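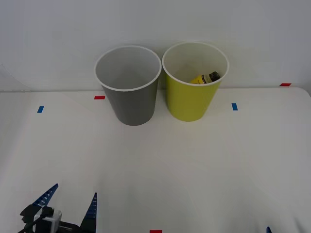

Posted by Soledad Tejada
March, 4:40 pm
Filed under: Student Projects / Robotics

1/ Brisenia, our two-arm senior project, is on the cup task now. Pick up a small bottle, release it in the cup the operator names. Gray or yellow-green.

2/ Cup and bottle positions get reset against the tape before each run. Last term we eyeballed it and the logs were useless for comparison.

3/ Target is 300 demonstrations by the end of the month. We have 101 that passed review. Most rejects are bad time sync between the 2 arms. 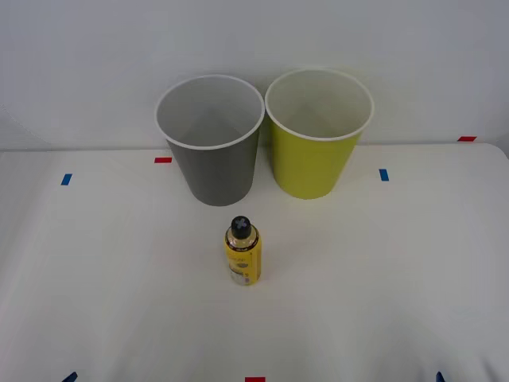

4/ Bottle starts upright, cap on. Starting it on its side is a separate condition and gets its own folder. Please stop mixing them, Plellitz team.

5/ Gripper close command now waits 400 ms after the arm settles. Before that we were knocking the bottle over on approach.

6/ Bustamante branch has the new reset script. Pull before your shift. Next up is swapping the left and right cups.

Last updated: March, 6:15 pm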